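Robot Rules! How Machines and People Work Together Safely

Did you know that robots have rules? They do, and lots of them! Grown-ups all over the world write down how a robot should be built, how fast it may move near people and what has to happen when somebody hits the stop button. A set of rules like that is called a standard. The one we follow in our workshop is called the Ratau Rulebook, and it has 162 rules in it. (Don't worry, you won't have to learn them all today!)

Rule number one is our favorite: know where the robot can reach. Every arm has a reach, just like yours does. Stretch your arm out and turn in a circle. Everything you could touch is inside your reach zone! When a robot arm is switched on, people keep their hands, hair and sleeves out of its zone.
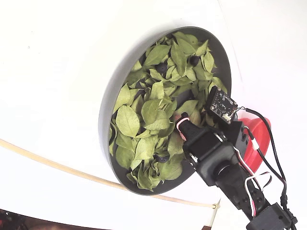
The next big rule is about being gentle. Squeeze a dried leaf in your fist and it goes crunch, right? A robot has to be told how hard to squeeze, and a good robot builder always starts with the softest squeeze and works up bit by bit. Leaves are a super test for this, with all those curls and folds!

Then comes the stop button. It should be big, easy to reach and never, ever hidden behind something. Before each session, one person presses it to check that the arm really stops. If it doesn't, the robot stays off until it's fixed. No exceptions, even if everybody is excited to start!

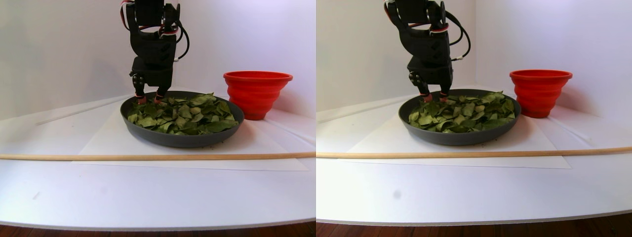 Urkside Young Makers, Robot Safety Team

Writing things down is a rule too. Our team leader, Teodor Dobre, keeps a logbook called the Nistor Book, and it already has 2,165 lines in it. Every test gets a line: what the robot was asked to do, what it did and who was watching. Mistakes go in as well, because a mistake in the book can help the next team!

Want to try being a rule writer? Ask a friend to be the robot and put a bowl of leaves or cotton balls on a table. Now write 2 safety rules for your robot friend and see if they can follow them. Were your rules clear? If your robot got mixed up, change the words and have another go. Real rule writers do that all the time, and they love it when somebody spots a muddle!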